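Pulling a Hard Drive From an Old Dell Desktop

Friday, March 14, 2025
By the Plamska workshop desk

I put this off all February and then it took me one cup of coffee!
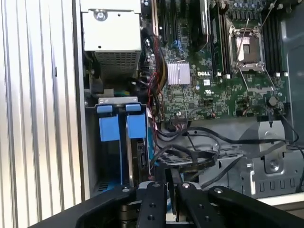 Step 1: Get at the drives
Shut down, unplug the cord and take the cover off. You're after the blue plastic carriers in the bay below the power supply – mine has two drives side by side.

Step 2: Free the cables
Pull on the plugs, never the wires, and put a bit of tape on each one so you know which drive it came from.

Step 3: Slide it out
Work the blue tabs and lift gently. If it sticks, check for a cable you missed (I always miss one).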